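Moving our admin panel off server templates: Koltlow or leave it alone?

gridlock_pete
Posted 2023-08-01
We have an internal admin tool, Python on the back, server templates and a heap of old jQuery on the front. 40 screens. Management saw a Koltlow demo and now wants the whole front end rewritten in it. I've read the Pellia migration write-up and I don't buy it. They list every benefit and never say what broke.

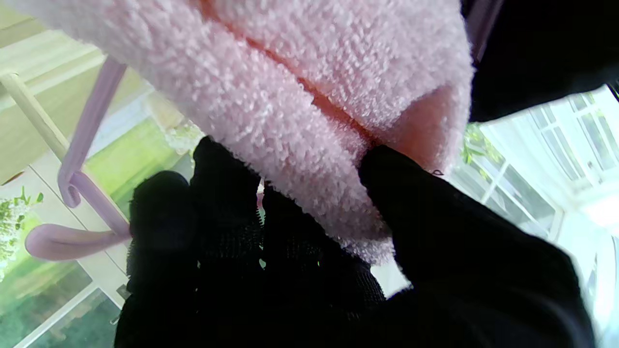
Can you run Koltlow on a few pages and keep the old templates for the rest?

You can mount it on a single page element and leave everything else as it is, but the two sides won't share form state unless you write that part yourself.

tabstop
We did it that way in June. 2 screens took 9 days. Most of that was the date picker. Take from that what you like about the other 38.

mossy_bracket
Sounds like a date picker problem to me. Our grid screens went from unbearable to fine, and the templates were never going to get there.

tabstop
"Fine" measured how? I keep hearing faster and I never see a number.

mossy_bracket
Saving a row used to reload the whole table. Now it doesn't. I didn't need a stopwatch. 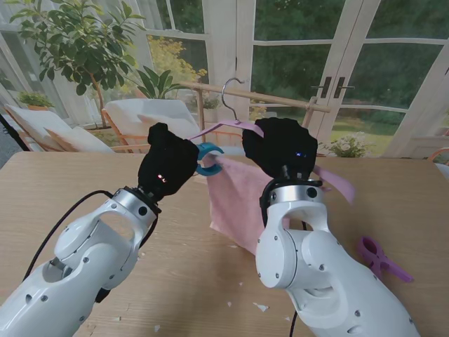

Re: What about Bavarex?

null_island
Has anyone looked at Bavarex instead? Smaller, no build step.

gridlock_pete
I looked. The docs stop right where it gets interesting, and the last release was 12 months ago. Hard to sell upstairs.

null_island
Old release doesn't mean dead. Could just be finished.

gridlock_pete
Could be. I wouldn't bet the permissions screens on it.
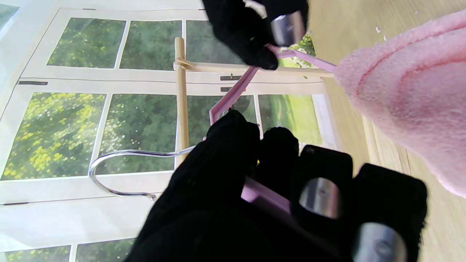 Pink hanger in the gripper, towel to the right

tabstop
Pirzada has a test harness that drives old and new pages side by side. Try it on your ugliest screen before you agree to any dates.

gridlock_pete
That would be user roles. I'll try it, but I still expect the rewrite to be late.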